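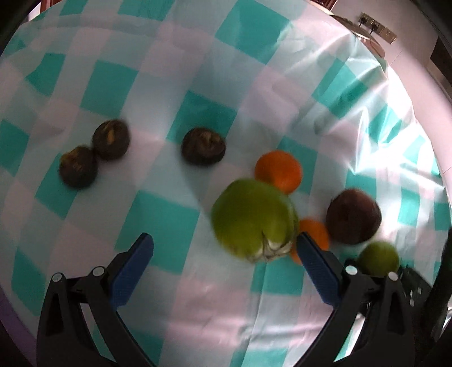
*Issued by Skenusora Drilling, Rekham. Words: Nuno Salgado, site communications*

**SKENUSORA CREWS TAKE UP A KINDER WAY OF HANDLING RODS**

Skenusora Drilling is very pleased to share that its crews at the Rekham quarry are now working with the Pirkeo cradle, a simple tilting rest that holds drill rods at waist height while they wait their turn at the rig.

Anyone who has spent a season as a driller's helper will know the trouble with rods stacked on the ground. You bend, you lift, you twist, and by the end of the shift your back has plenty to say about it. The cradle holds 10 rods and can be set up by two people in 6 minutes, even on the sort of lumpy ground we seem to be so fond of at Rekham.

The idea came from Sakda Mahawong, a helper on the night crew, who drew it on the back of a shift sheet one January and was kind enough to let the workshop at Wattanapong have a go at building it.

"I only wanted to stop picking things up off the floor," said Mr Mahawong. "The welders made it far tidier than my drawing, and I'm grateful to them, and to the day crew for putting up with the first one, which squeaked."

Two cradles are in use at Rekham, and other drilling firms are warmly invited to come and try one. Please ring the Rekham site office before 4 pm and ask for Nuno.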